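Washing Up at the Table (and Why I Love It Now)

Our sink is tiny, so half my dishes get their first going-over on the old wooden table, and I've gotten so fond of doing it this way that I want to pass it on!

Start by scraping everything. A rubber spatula is great for this, much better than a fork, and it gets the sauce out of the rim too. Stack the scraped plates off to one side, biggest at the bottom, and keep the greasy ones out of the stack or you'll be washing the backs as well.

Two sponges, please. One for plates and glasses, one for pans, in different colors so they don't get mixed up. I cut mine in half with kitchen scissors (they fit into mugs so much better) and swap them out after 2 weeks. My neighbor Odair Guerra swears by cloths, which he boils for four minutes, and his do come out beautifully fresh.

Go around the edge of the plate first, then spiral in to the middle. Dried egg or oatmeal wants a spoonful of warm water sitting on it for three minutes before you touch it. Don't scrub, just wait! 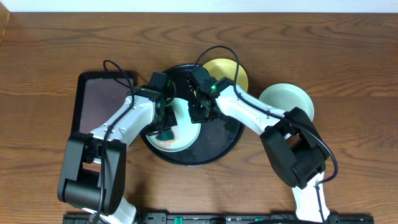
Plates and a dark round tray on the wooden table.

Now the table itself. Bare wood hates a puddle, so wipe up drips as you go and always with the grain. Mine gets a thin coat of oil every July, rubbed in with an old T-shirt and left overnight. White rings usually come out with a little mayonnaise, believe it or not. Leave it on for an hour, then buff.

Trays go last. Stand them on edge to dry, never flat.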